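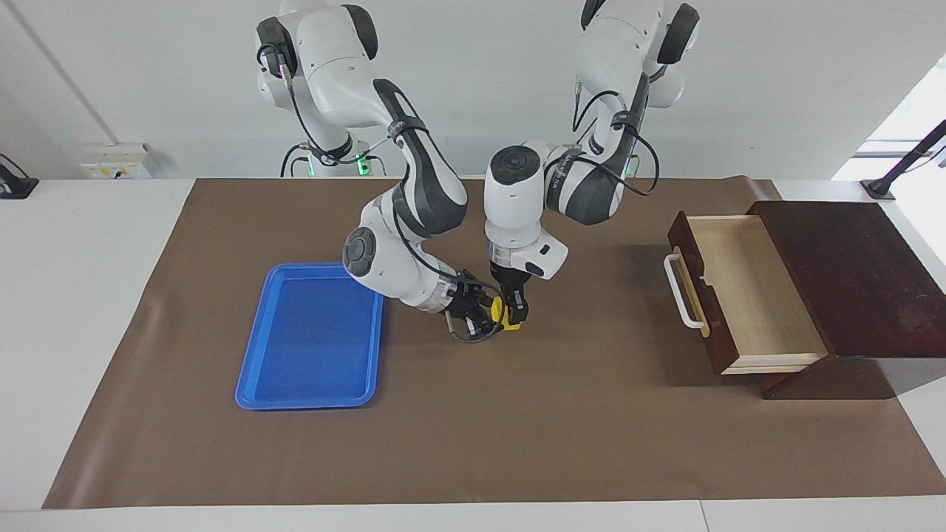 14 Sep 2018

Shop notes, lure bench. Third day on the new crankbait and I'm finally writing some of it down before I forget which body is which (Femke, I know, I said I'd label them).

Picking up where I left off: the Requena body, the fat one with the square lip, still rolls too hard on a slow retrieve. On a fast one it's great, it wobbles like crazy and tracks straight, but slow it down to the kind of crawl you'd want in September and it leans over on its left side and stays there. I moved the belly weight back by the width of one drill bit and that helped a little. Then I got greedy and moved it again and now it sinks tail first, which I guess makes it a jerkbait! Put that one in the coffee can with the others.

The Inden body is behaving a lot better. Thinner shoulders, rounder lip, weight right behind the front hook hanger. Took it down to the dock at lunch and threw it on the 10 pound fluoro and it dug down nicely and came up slowly when I paused it. Yolanda threw it a few times too and said it felt "mushy" through the rod. I think she's used to the tight little thump on her old ones. We swapped to a smaller split ring on the nose and she liked it more, so write that down: small ring, oval if we have them.

Paint. Ran out of the chartreuse halfway through the second batch, so four of them have a chartreuse back and a sort of mustard belly. I kind of love them. Clear coat went on in two passes and I left them turning on the dryer overnight. No drips except on the one I bumped with my sleeve.

Sanding order for next time, because I keep doing it wrong: 80 grit for shape, then seal, then the fine stuff. If I seal before the shape is right I just end up sanding through the sealer and it fuzzes up again. I did this twice on Wednesday.

Hooks — the short shank trebles foul each other on the Inden if both are the bigger size. Go down one on the back. Front can stay. Check the line tie height again too, I bent two of the wires a hair low and both of those hunt to the right. You can tune it out with pliers but I'd like to not have to.

Lips: Femke cut 50 of them from the thinner sheet and they look super clean, but a couple flexed when I bounced them off the riprap. I want to try the same outline from the thick sheet before we go any further. She has the template, it's in the drawer with the calipers. Slot needs to be opened up to match, so don't cut the slots on the new blanks until we know.

Oh, and the fish! One keeper smallmouth off the corner of the Edisness ramp on the mustard belly one, around the second dock post, on a dead stop. Two short strikes after that and then the wind came up and I couldn't hold the boat on the spot. One fish doesn't tell me much but I was grinning all the way back to the truck.

Still to do:
Reglue the loose lip on the third Inden
Order chartreuse from Curko (two bottles this time)
Weigh all the finished ones with hooks on and write it on the bags
Ask Yolanda for her old thumper back so I can copy the lip angle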